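Trumasdale protocol (robot learning) 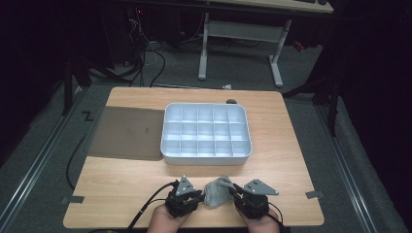
Reading time: 3 min

The Trumasdale protocol is a method of gathering training data for robot arms in which a person does a household or bench task while holding a pair of motorized grippers, one in each hand, with a camera mounted on the person's head. No robot arm takes part in the recording. The method was put together at Pellcombe, a small robotics lab, by Melati Sinaga and Rafferty Szabo, and is named after the lab's older building. It is best known for a single result on cloth handling, and the size of that result is disputed.

Background

Collecting examples by steering a real robot from a distance is slow. The operator waits for the arm, the arm has a limited reach, and a bad move can break something. Handheld grippers remove the arm from the process. A policy (the program that picks the robot's next motion) is then trained on the recordings and moved to a robot carrying the same kind of gripper. The general idea is older than the Trumasdale work, and Sinaga and Szabo did not claim it as theirs. Their contribution is usually given as the order in which tasks are recorded and the rules for when an episode may be thrown out.

Method

A session takes place at a small table with few objects on it. In a typical cloth session these include a crumpled gray cloth and a white divided tray with three rows of five cells. Gray tape on the front edge of the table, near the corners, is used to line the table up with the camera view between sessions. The grippers are wired, and the cables limit how far the operator can turn.

The operator performs the task at a natural speed. Episodes are discarded if a gripper leaves the camera view for more than 4 seconds, or if the operator touches an object with a bare finger. The second rule was added in July, partway through the main study, and the earlier episodes were not checked against it. Critics have come back to this point often.

Reported result

The main study used 558 episodes of a cloth-spreading task, recorded by three operators. After training, the robot was said to complete the task in nearly 500 percent more trials than a baseline trained on remotely operated data. The figure is accurate as arithmetic. The baseline, however, had finished the task so rarely that any modest gain would look large as a percentage, and the written report gives the raw trial counts only in an appendix.

Criticism

Lyle Nakamura, who works on gripper design at Skulum, has argued that the comparison was uneven from the start. The remotely operated data came from an older project and used a different cloth. In his view the study shows that the new recordings were better than those particular old ones, and very little about handheld collection in general.

Leire Ortuño attempted a repeat at Ostrowski using the published settings. Her robot spread the cloth in some trials but did poorly once the table was moved or the lighting changed. She reported a gain over her own baseline that was real but small, and noted that her operators had far less practice with the grippers. Szabo replied that practice was the likely cause. That may be so – but the original report lists no hours of practice for its operators, so the claim can't be tested.

A separate complaint concerns force. A person holding a gripper feels some of the pull of the cloth through the hand and adjusts without thinking about it. The recordings store jaw opening and position, and the robot has nothing to work with beyond those and the video. Mortimer Van Dusen called this "teaching someone to knead bread from a silent film." Sinaga has accepted that force is missing from the data, though she considers it a minor matter for light fabric.

Current use

Pellcombe still uses the protocol for cloth and for sorting small parts into trays. No result on the sorting task has been released. The discard rules have been taken up elsewhere, sometimes without the rest of the method, and Ostrowski keeps a modified version in which the table is shifted a little before every session.

See also

Imitation learning
Remote operation
Deformable object handling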